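**Folding for Small Shelves – project report, 09/07/2018**
Xuân La and Cúc Phan

We wanted to find out which way of folding a T-shirt takes up the least room in a drawer, and we ended up caring about it far more than we expected! Our shirts came from the Ekham clothes swap, where 109 of them were waiting in bags, all shapes and sizes. We tried 2 methods: the ordinary shop fold (sleeves back, bottom up) and the long fold, which Cúc learnt from her aunt and which we named the Nolow.

## The long fold

Lay the shirt on a clear table and smooth it with the flat of your hand. Fold it lengthwise into a narrow band, then tuck in the sleeves. The band can then be rolled or folded in thirds.

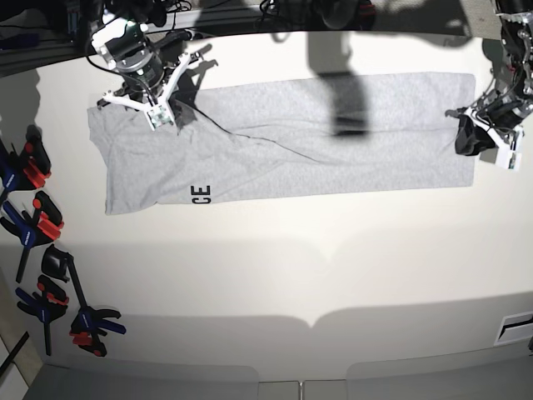 ## What we noticed

The grey shirt with black lettering was our favourite to work with. Once it is folded lengthwise only "CE" shows, turned on its side, and the collar and sleeve end is the hard part. At this stage the other end already has a nice straight edge, but the fabric bunches up on the left and wants another smoothing before you go on. Xuân pulls both ends gently and that helps a lot – thick cotton is easier than thin.

Our test drawer is 300 mm wide. A stack of shop-folded shirts left nearly 204 mm of that free, but we had to lift the whole pile to reach the bottom one. Rolled bands stand up side by side, so every shirt can be seen at once. We loved that!

## Next steps

In September we would like to try jumpers, and Cúc wants to bring in pillowcases as well. We still need a deeper drawer for those.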